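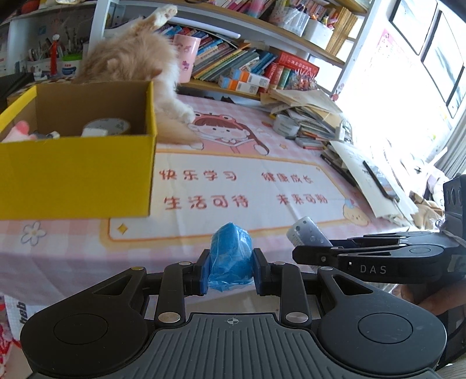 Finger pads on a bagged item, home table.

Pad wear is the usual reason a hand gripper drops soft goods. On the Pralari build, replace pads every 400 closures, or every 200 if most of the load is film or plastic bags.

Clean the old adhesive off the finger before fitting the new pad. Press for 28 seconds. Check both linkages for play at the pivots.
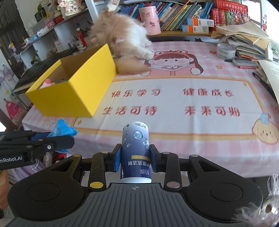
Close slowly on round items until both pads touch, then add one notch. Upright bottles should be taken at mid-height. If one side touches first, loosen the pivot on the opposite arm a quarter turn and try again. The Pastent spring kit fits, but shorten the spring to 9 coils.

Tape rolls are gripped across the outside diameter. Keep the adhesive face clear of dust or the pads will load up.

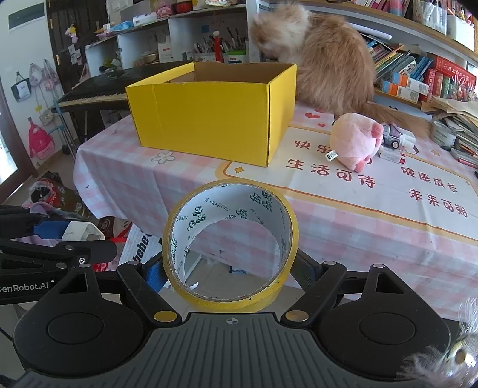

Tape roll held on edge between the jaws.

Wipe pads with a damp cloth after tape. Let them dry with the jaws open. Spare pivot studs: Jostbridge, small bag.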